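From: Nyokabi Mrema
To: Ancient Rome reading list
Date: August 10, 2023
Subject: Re: Who did the tribunes answer to?

Hi all,

Sorry for the slow answer, I was away and then had to dig my notes out of a box. Quoting the bit I want to get at:

> I've finished the chapters on the early Republic and I'm still confused
> about the tribunes of the plebs. The book says they could stop a consul
> in his tracks with a veto, but they had no army and no lictors and they
> weren't even proper magistrates. So what made anybody listen? And could
> a patrician become one if he really wanted to? Also, does anyone know
> whether the Ollari edition is any better than the one we're using? The
> maps in mine are useless.
> - Liao

Great question, and it's the one that got me hooked on this stuff in the first place! The short answer is that a tribune's body was sacrosanct. The plebs swore an oath, as a group, that anyone who laid a hand on a tribune was accursed and could be killed for it. That's the army you're looking for. A tribune could walk up, stand between a debtor and the man dragging him off, and say no. You'd have to go through him, and going through him meant you had a whole lot of angry neighbors to deal with.

It also explains the rule I always liked best, that a tribune wasn't supposed to spend a night away from the city and his door had to stay open. The help he gave was physical. He had to be there in person, or it didn't work. Outside Rome (past the first mile or so) his powers stopped, and a consul out with his legions could do pretty much as he pleased.

On the patricians: no, they couldn't hold the office. But there was a way around it if you were stubborn enough, and Clodius was. He got himself adopted by a plebeian, who was younger than he was, and then ran for tribune and won. Cicero was furious about it and with good reason, as he was the one who ended up in exile.

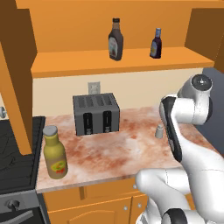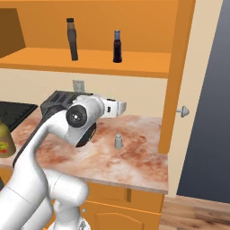
One thing I'd push back on a little is the idea in the book that the tribunes were always on the side of the poor. By the middle Republic plenty of them came from rich plebeian families and had their eyes on the next job up. The senate got very good at finding one friendly tribune out of the ten to block the other nine. That's what happened with Tiberius Gracchus. He had a land bill, Octavius vetoed it, and Tiberius had the assembly vote Octavius out of office, which as far as anyone could tell had never been done before. People who were fine with the land bill were pretty shaken by that part. If the assembly can throw out a tribune, how sacrosanct is he really?

And then of course Augustus comes along and takes the power of a tribune without bothering to be one. I think that's the cleverest thing he ever did (and he did a lot of clever things). He got the veto, the protection and the nice warm feeling of being the people's friend, and he didn't have to share it with nine colleagues.

About the editions. I have the Ollari and yes, the maps are better, there's a good one of the city with the Aventine marked properly. The translation is stiff, though. I gave up on it twice. If you can find the old Troreletti paperback, get that one, it's 346 pages with the index and it reads like a person wrote it. Mine cost me 4 dollars used and the spine is only a little bit broken. Skip the notes to chapter 6, they got scrambled in the printing and half of them belong to chapter 7.

For the next round I'd love to do Livy book 2, where the plebs walk out and the whole office gets started. The secession itself only takes a few pages and there's that strange speech with the belly and the limbs. Chapter 21 is a bit of a slog so feel free to skim it. Does that work for everybody, or do people still want to finish the Gracchi first? I'm happy either way, just let me know before I start on the reading questions.

Nyokabi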